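Shirima garment folding: frequently asked questions
Last updated 26/04/2021

We receive many mails about the folding work, and the same questions return often. I collected them on this page with the answers I would give in a mail. If your question is missing, please write to the project address and I will add it.

What is Shirima?
Shirima is a method for teaching a two-armed robot to fold clothes from human demonstrations. A person guides the arms through the task, the movements and the camera pictures are recorded, and a policy is trained on these recordings. The work is done at our laboratory in Hutville. The control software below the policy is called Tudomden, and it is older than the method.

Is Shirima a new kind of network?
No. The network is quite ordinary. What is new is how we cut the demonstrations into pieces before training. We call these pieces "holds". A hold starts when one gripper closes on the cloth and ends when this same gripper opens. The policy predicts the rest of the present hold and does not look further. Earlier we predicted a fixed number of steps, and very often the prediction ended in the middle of a lift, where the arm then hesitated.

Why do you work with jeans and not with towels?
We started with towels, like most groups. A towel is thin, flat and has four corners which are easy to find. After some months our results on towels were good, but they told us little about other clothes. Jeans are heavy, the seams are stiff and the legs slide over each other.

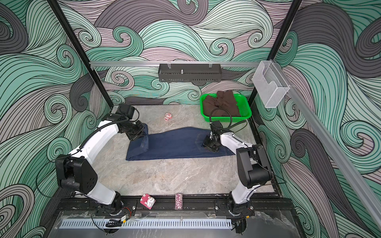
The division of work between the two arms is the part of the method about which we are asked most. In the first version both arms were free to move the cloth at any time, and the garment travelled over the table until it was out of reach. Now each hold has a role attached to it, "anchor" or "mover". The anchor presses the cloth down and stays where it is, as the right arm does beside the back pocket, and the mover takes the other part, in this case the bunched end of the leg. The roles can change at every new hold. We do not write the roles by hand. They are computed from the recording by comparing how far each gripper travels while it is in contact.

How many demonstrations did you use?
The jeans set has 2,968 demonstrations. They were given by 6 operators, who all had the same short training. Some operators are much faster than others, and we kept the slow recordings too. We tried once to train with the fast ones only, and the policy became less careful at the moment of grasping.

How do you count a success?
A trial is a success if the garment ends as a rectangle, with no leg sticking out, and if no person touched it. The judgement is made by a person who does not know which version of the policy was running. We had to write down what "sticking out" means, because at the beginning two judges could look at the same pair of jeans and disagree. The written rule is in the appendix of the report.

What was the result?
Over 400 trials, the version with holds and roles did better than the version with fixed steps, and the difference was largest for the second fold. In the first fold the two versions are nearly equal. I ask readers to be careful with this result. All trials were made in Hutville, with our own arms, and we have not yet repeated them in another laboratory.

Which part helps more, the holds or the roles?
The holds, as far as we can see. When we remove the roles and keep the holds, the policy loses a little. When we remove the holds, the roles cannot be computed in the same way, so a completely fair comparison is difficult. We describe our attempt in the report, but I am not fully satisfied with it.

What do the wrist cameras add?
Near the cloth they are the most useful cameras we have. The fixed camera shows where the garment lies and which way it is turned, but it cannot show well what is between the fingers. For jeans the stitching is a great help, as the orange thread stands out from the blue and gives the policy something to follow.

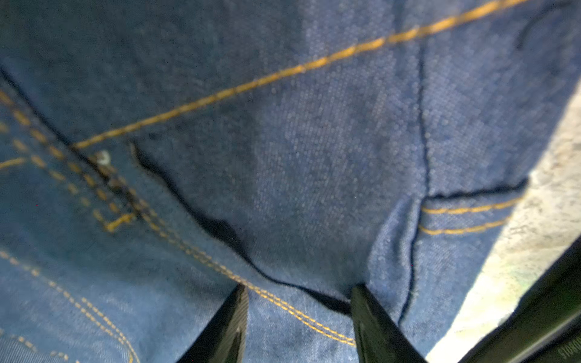

A reader from Jaltenine wrote to us that the method would then fail on black trousers with black thread, and asked if we had only taught the robot to like orange lines. It is a fair objection. We made a small test with dark trousers, and the grasps were less exact, mostly at the waist. The folding itself was not much changed. So the policy does use the contrast where it exists, and it has something else to use where it does not, but we cannot say precisely what. A larger set with dark garments is planned for September.

Do you use force sensing?
No. We only read the motor currents, and they enter the policy as one more input. This is enough to notice that a gripper has closed on something thick. It is not enough to know if it holds one layer or two. Picking up one layer too many remains our most common failure.

What happens when a grasp fails?
If the gripper closes fully, Tudomden reports an empty hold, and the policy is asked again from the present picture. It may try the same place 6 times before the trial is stopped. In most failed trials this limit is not reached. They fail because the grasp was good but in the wrong place.

Can the method fold shirts?
It can be trained for shirts, but we have no numbers that I would like to publish. Sleeves are a problem for the roles, as both arms often need to move together, and then no arm is the anchor. We are testing a third role for this case.

Will you release the data?
Yes, the recordings and the code which cuts them into holds. Tudomden will not be released, as parts of it belong to another project. The recordings can be read without it.

Can I repeat this with other arms?
I think so, if you have two arms which can both reach the middle of the table and which report when the gripper is closed. You will need to set the contact threshold again for your grippers. Please start with a few recordings, plot the holds and look at them by eye before you collect more. If you see many very short holds, the threshold is too low.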